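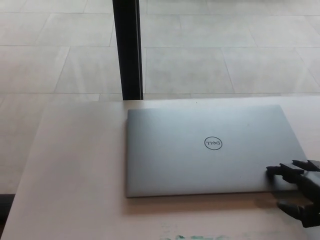
Aluminium in daily life: the lid of a closed Dell laptop.

Materials Around Us (module 2096)
Handout 4: Aluminium, from red dirt to saucepan
Mereana Hoani, Gilchrist Building, room 223

Last time we finished with copper and bronze, which people have been digging up, melting and hitting with hammers for thousands of years. This week's metal is a baby by comparison. The Romans never had an aluminium spoon. Neither did anyone in the Middle Ages, and the metal itself was not separated until the 1820s, by which time there were already steam trains running. I find this wonderful, given that there is more aluminium in the Earth's crust than any other metal, iron included! It is in clay, it is in granite, it is in the bricks of this building. You walk on it all the way from the bus stop.

So the first question for this handout is why it took so long, and the second is what we do with it now that we have it. Bring the handout with you to the practical, as the questions at the end go with the samples in the blue trays.

1. Why it hid for so long

Aluminium holds on to oxygen extremely tightly. With copper or iron ore you can heat the ore with charcoal, and the carbon pulls the oxygen away and leaves the metal behind. That trick is what got people through the Bronze Age and the Iron Age. Try the same thing with aluminium oxide in an ordinary furnace and you will simply have some hot aluminium oxide.

The first samples were made by chemical means, using potassium and later sodium to tear the metal free. Both are nasty to handle and cost a great deal to make, so the aluminium was dear as well. For a few decades in the nineteenth century it was treated as a precious metal. Bars of it were shown off at the Paris exhibition of 1855, and the French court is said to have had aluminium cutlery for its grandest guests. (Take the cutlery story with a pinch of salt. It gets repeated a lot and I have never seen a good source for it.) The little pyramid on the tip of the Washington Monument, set there in 1884, is also aluminium, and it was put on display in a jeweller's shop before it went up.

Then in 1886 two young men, one in the United States and one in France, working separately, found that if you dissolve aluminium oxide in a bath of molten cryolite you can pass an electric current through it and collect the metal at the bottom. Within a few years the price had fallen through the floor. We still use the same basic method today.

2. From ore to metal

The main ore is bauxite, a reddish, crumbly rock that forms in warm, wet places where rain has washed other things out of the ground over a very long time. The red is iron. There is a lump of it in the glass case outside the lab – do go and look, it is knobbly and much prettier than you would think.

Getting from the rock to the metal takes two big stages.

Refining. The crushed bauxite is cooked under pressure with caustic soda. The aluminium part dissolves and most of the rest does not, and what is left over is filtered off as a sludge called red mud. The clear liquid is cooled, white crystals drop out of it, and these are roasted to give alumina, a white powder that looks rather like table salt. Red mud is very alkaline and there is an awful lot of it, and storing it safely is one of the industry's real headaches. We come back to this in handout 9.

Smelting. The alumina goes into the molten cryolite bath and the current is switched on. Oxygen is drawn to the carbon blocks at the top, where it joins with the carbon and leaves as carbon dioxide, so the blocks are slowly eaten and have to be replaced. Liquid aluminium gathers underneath and is sucked out from time to time.

The current needed is huge and it has to stay on. If a smelter loses power for more than a few hours the baths can freeze solid, and clearing them is a miserable job. That is why smelters tend to be built beside cheap and steady electricity, often hydroelectric power, even when the bauxite has to come from the other side of the world. Those of you who do geography as well will enjoy putting the bauxite mines and the smelters on the same map. They hardly overlap.

3. The skin

This is my favourite part of the whole module, so forgive me if I go on a bit.

Aluminium reacts very readily with oxygen, and by rights an aluminium window frame ought to turn to white powder before your eyes. What saves it is the very first layer of oxide. It forms almost at once, it is only a few millionths of a millimetre thick, and it is tough, clear and sticks firmly to the metal below. Oxygen cannot easily get through it, so the reaction shuts itself down. Scratch it and a new skin forms in the scratch. Compare that with rust on iron, which flakes off and keeps showing fresh metal to the air.

We can also grow the skin on purpose. In anodising, the part is dipped in a bath of acid and a current is passed through it, and the oxide layer becomes many times thicker. At first this thicker layer is full of tiny pores standing side by side like drinking straws in a box. You can soak dye into the pores and then seal them with hot water, and that is where bright coloured tent pegs, torches and climbing clips get their colours. The colour is held in the oxide itself, so it does not peel like paint, though it can fade in strong sun and it will scratch if you are determined.

A matt finish is often made before anodising, either by blasting the surface with fine beads or by etching it. The light then scatters in all directions and fingerprints show up less.

4. Soft metal, strong metal

Pure aluminium is soft. You can bend a thin strip of it between your fingers, and kitchen foil, which is very nearly pure, tears like paper. To make it useful for anything that carries a load, we mix in small amounts of other elements. The wrought alloys are sorted into families by a four-figure number, and the first figure tells you the main addition.

1000 series: almost pure. Foil, electrical conductors.
2000 series: copper. Strong, used in aircraft, but less good against corrosion.
3000 series: manganese. A bit stronger than pure and still easy to shape. Saucepans, roofing sheet, the body of a drinks can.
5000 series: magnesium. Boats, and the lid of that same drinks can.
6000 series: magnesium and silicon. Window frames, bicycle frames, anything squeezed out through a shaped hole.
7000 series: zinc. The strongest of the common ones.

Yes, the can body and the can lid are different alloys! The body has to be drawn up into a thin wall without splitting, while the lid has to be stiff enough to hold a rivet and a ring-pull. Have a feel of both next time you finish a drink (mind the edge).

Several of these families can be hardened by heat. You warm the metal until the added element dissolves, quench it in water, and then leave it to rest, either at room temperature or in a gentle oven. Over hours or days very fine particles form inside the metal and get in the way when its layers try to slide past one another. This was found by accident in Germany in the early 1900s, when a sample was left over a weekend and came back harder than it had been before. I love that. We will do a small version in the practical with two strips cut from the same sheet.

5. Round again

Melting down scrap aluminium takes only a small share, usually given as 5 per cent, of the energy it takes to make new metal from ore. The hard work of pulling the oxygen away has already been done, and you are only melting. Aluminium melts at 660 degrees Celsius, well below copper or iron.

The difficulty is sorting. If you throw every alloy into one pot you get a muddle of copper, zinc, silicon and iron, and taking those back out again is very hard. Mixed scrap therefore tends to go into castings, such as engine parts, where the recipe is more forgiving. Cans are the happy exception, as they are easy to pick out and there are such a lot of them.

The visit to the Brodent foundry at Pramville is in July, after the tests. They cast from scrap, mostly brackets and pump housings, and they let us stand close enough to see the skin wrinkle on the melt as it is poured. It looks like the skin on warm milk. Closed shoes, long sleeves, no nylon. The coach leaves from the Sernstead side of the car park at 8.30 in the morning.

Questions for the practical

Weigh the aluminium, copper and steel blocks in the blue tray. They are all the same size. Work out the density of each and put them in order.

Rub one end of the aluminium strip with the emery paper until it shines. Describe any change you can see after ten minutes, and say what you think is happening even if you can see nothing.

Why would it be a poor idea to boil strong washing soda in an aluminium pan? Look back at the refining stage in section 2 for a hint.

Find an aluminium object at home and guess its series from the list in section 4. Write a sentence or two on how it was probably shaped: rolled, drawn, cast, or squeezed through a hole.

Reading: the chapter on light metals in the course reader. The reader is on the short loan shelf under 613, and there is a second copy in my room which you are welcome to borrow overnight. Skip the part on titanium for now, we do that next.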